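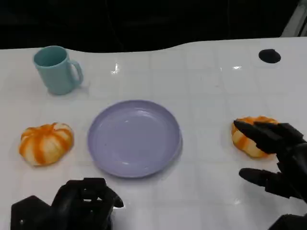
Mug on the white table.

Istum Court Residents' Association
Minutes of the December meeting

Held in the ground floor meeting room, 7.30 pm.

Chair: Zarmeena Swati
Present: residents of flats 2, 3, 5, 8, 9, 11 and 14. Flat 6 joined by phone for items 3 and 4.
Apologies: flats 1 and 12. Flat 4 sent written comments on item 3.

1. Minutes of the last meeting

Agreed, with one correction. Under bins, "the collection will move to the rear gate" should read "the residents would like the collection to move to the rear gate". The council has not agreed to anything yet.

2. Matters arising

Door closer, front entrance. Adjusted by Garon. It still slams when the back door is open at the same time. Flat 9 has spoken to them and they will come back without a second call-out charge. Flat 3 asked that they do it after 9 am this time.

Gutter above flat 14. Cleared. The resident reported no drips since, although there has not been much rain. Leave on the list until the spring.

Bike store key. Two copies are still missing. Flat 11 has one that may belong to the old lock. To be tried before anyone pays for more.

Bins. No reply from the council. Chair to write again and copy in the ward office.

3. Stairwell lighting

Two quotes have been received for replacing the lights on the main stairs and the second floor landing.

Billov quoted for new fittings throughout, with sensors on each landing. Their price includes taking away the old fittings and making good the ceiling, but not painting. Asante quoted for keeping the present fittings and changing the insides, with one sensor at the front door and a timer for the rest. Asante is cheaper by £600.

Flat 8 preferred Asante on cost and did not see why sound fittings should be thrown away. Flat 5 said two of the fittings are cracked and let insects in, so they would need replacing whoever does the job. Flat 2 asked whether Asante had noticed the cracks. The quote does not mention them.

Flat 4's comments were read out. The resident is against a timer, having been left in the dark on the stairs at a previous address, and would accept either firm if there are sensors on every landing. Flat 6 agreed and said that carrying a pushchair up takes longer than most timers allow.

There was some discussion of how long the lights should stay on. Flat 14 suggested 60 seconds after the last movement. Flat 11 thought this too short for the top flight. It was pointed out that with sensors the light would not go off while a person was still moving, and flat 11 withdrew the objection.

Flat 9 asked whether the light on the second floor would shine under the doors all night if the sensor picked up the cat from flat 8. Flat 8 said the cat is kept in after dark.

Agreed: go back to Asante and ask for a revised price including sensors on each landing and replacement of the cracked fittings. If it comes in below Billov, accept it. If not, bring both to the next meeting. Flat 5 to show Asante which fittings are cracked.

4. Contributions

The monthly payment for each flat stays at £50 until the lighting price is known. Flat 3 would like any increase to be given in writing at least a month ahead. Agreed.

Two flats are behind. The chair has spoken to both and payment has been promised by the end of the month. Flat 2 asked whether a standing order could be made compulsory. The lease does not allow for this, but the form will be sent round again for anyone who wants it.

Flat 6 left the call at this point.

5. Garden

The pear tree by the side wall needs cutting back before it touches the neighbours' shed roof. Flat 11 has a pruning saw and is willing to do the lower branches. Anything that needs a ladder is to be left for a paid gardener. Flat 2 will ask for a price.

The bench is to be brought under cover for the winter. Flat 9 and flat 14 will move it. The water butt should be emptied at the same time and the lid tied down, as it was blown into the car park last year.

Flat 5 would like to plant bulbs along the path. No objections, provided they are not on the side where the oil tank lorry used to turn, where the soil is mostly rubble.

6. Parking

A grey van has been left across the visitor space several evenings running. It does not belong to any flat represented at the meeting. Chair to put a polite note on it. Flat 8 suggested painting the word VISITORS on the ground again, as it has nearly worn away. To be considered with the spring jobs.

7. Any other business

Parcels. Please do not leave other people's parcels on the stairs. They may go on the shelf inside the front door.

Noise. Flat 3 will be having a bathroom floor taken up in the new year. Work will be in the daytime only and a note will go through all doors beforehand.

Meeting room. The radiator cannot be turned down. Chair to report it. Whoever has the spare key should hand it back to flat 9.

Next meeting: same room, 7.30 pm. Lighting to be the first item.

The meeting closed at 8.50 pm.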